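Notes from the Back Room: The Great Floor Decision

Hello again, and thank you for all the messages after last month's issue. A surprising number of you have strong feelings about grout. I have read every one of them and I will get to the grout, I promise, but it's going to have to wait until the November letter, as I've spent most of this month on my hands and knees thinking about floors.

Those of you who have been reading for a while know that the back room has been a problem ever since we moved in. It was a porch once, then somebody closed it in, then somebody else put carpet down over whatever was there, and then (I can only guess at the thinking) a second carpet went on top of the first one. Walking across it felt like walking on a mattress. The first thing I did in October was pull the whole lot up, which took one long afternoon and four contractor bags, and left me with a sneezing fit that went on well past dinner.

Under the carpets was a layer of green felt, and under the felt were boards. Real ones! I sat down on an upturned bucket and just looked at them for a while. They were filthy, and there was a black ring by the door where a plant pot must have sat for years, but they were boards, running the long way from the kitchen wall out to the yard.

So then came the question that ate the rest of the month. Do you sand them and keep them, or cover them up with something new?

I went back and forth on this more than I'd like to admit. The case for new was pretty strong. The room is on the cold side of the house, there are gaps you could lose a pencil down, and the people at Koivisto, the flooring place out past the feed store, had an end-of-line oak on sale that I liked a lot. I brought home a sample and carried it from room to room for days. I put it next to the sofa. I put it next to the dog. It looked good with both.

The case for keeping was mostly that I'd already fallen for the old ones. I also priced the whole job out on the back of an envelope, and with the oak, the underlay, the trim and somebody to cut around that awful radiator pipe, it came to just over $3000. Renting a sander is a lot less than that, even once you add in the paper, the finish, and the takeout you end up eating when your kitchen is full of dust.

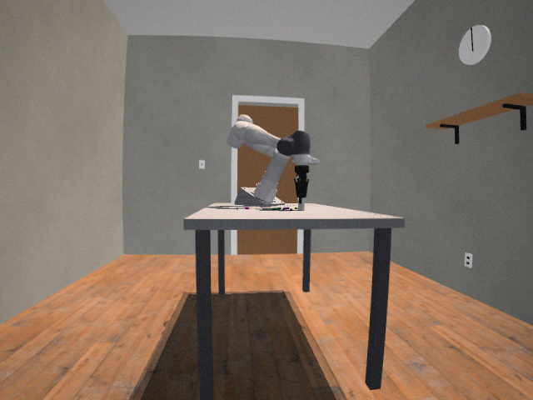
People get very worried about small rooms and floorboards, and I was one of them. All the advice I'd read said narrow rooms look narrower with boards in them, or that you have to run them a certain way, or go pale, or never go pale. I think most of it is nonsense. A little room with a plank floor and a table out in the middle looks perfectly comfortable to me, and you get to see the boards on both sides of the rug, which you'd miss completely if the furniture was jammed up against the walls. That was what settled it. I want our big table in the middle of the back room, with space to walk around it, and I want wood under it, and I want it to be the wood that was already there.

Now for the sanding itself, and here I have opinions. The sander came from the rental counter at Godholm and it weighed more than I do, or it felt that way getting it up the back steps. If you've never used a drum sander, please practice somewhere that doesn't matter. I started in the corner where the bookcase is going to go, and I'm very glad I did, as there is now a dip in that corner the shape of a cereal bowl. You have to keep the thing moving. The second it stops, it digs. Lower it while you're already walking, lift it before you turn around, and don't answer the phone.

I'd also tell you to set your nails first. I thought I had. I had gone over the whole floor with a hammer and a nail set and felt very pleased with myself, and then I tore through 10 sheets of coarse paper before lunch on the ones I'd missed. Run an old pair of pantyhose over the boards, a reader told me afterward. It snags on anything sticking up. I wish I had asked you all before I started!

The edges were the worst of it. The big machine won't go near a baseboard, so you do the last few inches with a little edger that wants to spin off across the room and take you with it, and then the corners get done by hand with a scraper. I put the radio on and did them a bit at a time. It took 14 hours over the course of the week, and my knees would like it noted that the foam pads sold for gardening are not up to this kind of work. Get the proper strap-on ones.

For the gaps, I tried two things. Along the kitchen wall I used thin slivers of pine, glued and tapped in and then planed off level, and they look lovely and took forever. Everywhere else I mixed the fine sanding dust with a clear filler and pushed it in with a putty knife. It's a touch darker than the wood around it. I expect some of it will crack and drop out when the heat comes on, and I'll report back on that in spring when I know.

The plant pot ring didn't come out. It got lighter, and then it got no lighter, and at that point I put the sander down and decided it lives here. There's a product for drawing out that kind of black stain, and several of you have mentioned it before, but I didn't have the patience to wait another two days for one spot by the door that will be under a mat.

Then finish. I wanted a hard wax oil and I wanted it matte, and I ended up with a can from Norkico that the man at the counter had used on his own stairs. It goes on very thin, much thinner than you think it should. I put the first coat on with a wide brush and wiped it back with rags, and the color that came up made me say something out loud that I won't print here. It's a sort of honey brown with reddish streaks. I had no idea that was hiding under two carpets.

A quick but serious word about those rags. Don't ball them up and toss them in the trash. Oily rags can heat up and catch fire all on their own. Lay them out flat outside until they've dried stiff, or keep them underwater in a metal can with a lid.

Second coat went on the next evening, and then we all had to stay out, which the dog took personally. I put a chair across the doorway and she lay down with her nose under it and sighed at me for most of the night.

We've been walking on it in socks since then. It's noisier than I'd pictured. Every dropped spoon in there sounds like a car accident, and you can hear the dog's nails from upstairs. I'm looking at rugs, something flat and washable that won't curl at the corners. If you have one you love, write and tell me, especially if you have a dog and a muddy yard.

A few small things before I go.

The Lirgate salvage yard is having its fall clear-out all through October, with 15 percent off doors and trim. I got all my replacement baseboard there, and it nearly matches. Bring a tape measure and wear gloves, and go in the morning if you can, as the light back in the sheds is terrible by four.

To the reader who asked whether you can sand engineered boards: sometimes, once, if the top layer is thick enough. Pull up a floor vent or a threshold and look at the cut edge before you rent anything.

And to everyone who asked about the green felt, yes, I kept a piece. It's lining the drawer where the screwdrivers live.

Next month, grout. Send me your worst.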